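Part 4: Setting up your prescription swim goggles

I've had my Surken goggles for two seasons now, and the leaflet that came with them was a single folded sheet in tiny print (a bit cruel, for people who can't read without their glasses!). So this part of the guide is my own version, written slowly and with everything in it. If you've got the Utex ones instead, the steps are the same apart from the nose bridge, and I'll come to that.

Before you start, keep your ordinary glasses on. You'll want them until step 5.

1. Tip everything out on to a towel. You should have two lenses, a strap, a bag of nose bridges and a hard case. The lenses are marked L and R on the inner rim, very faintly, and if your eyes are different strengths it matters a lot which goes where.

2. Check the power on each lens against your prescription. Goggles like these come in half steps, so if your prescription falls in between, go for the weaker one. Mine are a touch under what I wear on land and I can read the pace clock at Norkstead baths perfectly well from the far end.

3. Pick a nose bridge. Start with the middle size. Hold each lens up to your eye without the strap and press gently — it should stick by itself for a moment or two. If it drops straight off, try the next bridge down.

4. Clip the bridge in. Surken bridges push in from the front until they click. Utex bridges thread through from the back and fold over, and they're stiff when new, so soak them in warm water first.

5. Glasses off, goggles on. Put the lenses on your eyes first and then pull the strap over the back of your head, quite high up. Doing it the other way round drags the seal across your eyebrows and it never sits right afterwards.

6. Tighten each side a notch at a time, the same on both sides. You want snug. If you come out of the water with deep red rings, let it out by a notch.

Caution: don't pull the goggles straight out from your face on tight elastic and let go. Lift them up and off from the back of the strap.

Caution: these are for surface swimming only. No diving, not even to fetch a locker key off the bottom of the deep end, as the pressure pulls on your eyes.

Note: if you wear contact lenses, take them out before you swim. Pool water and contacts are a bad mix for all sorts of germs, and my optician at Pathak was very firm with me on that one.

Looking after them

Rinse them in cool, clean water after every swim and let them dry in the open, lenses facing up. Don't rub the inside, ever! The anti-fog layer is on that side and a fingertip is enough to take it off. Towels and costumes go in the wash, goggles don't. 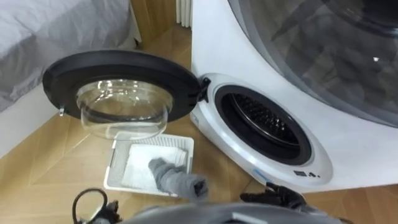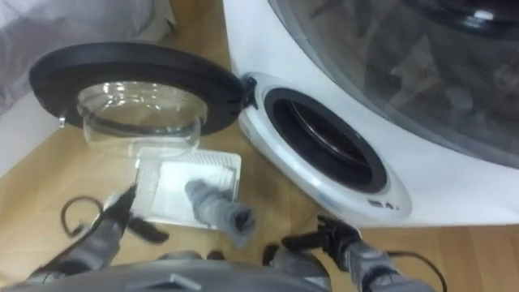 Once they're dry, put them in the hard case, and keep the case out of the car in August. Heat warps the seals, and you won't notice until you're halfway down a lane with one eye full of water.

When the anti-fog does wear off (mine lasted most of a season), use a proper spray. One squirt per lens, leave it for 10 minutes, quick dip in the pool, done. I've tried washing-up liquid and it stings like mad.

Note: get your prescription checked every 2 years, or sooner if the clock starts going fuzzy again. You can buy the lenses one at a time, so keep the old strap and bridge if they're still sound.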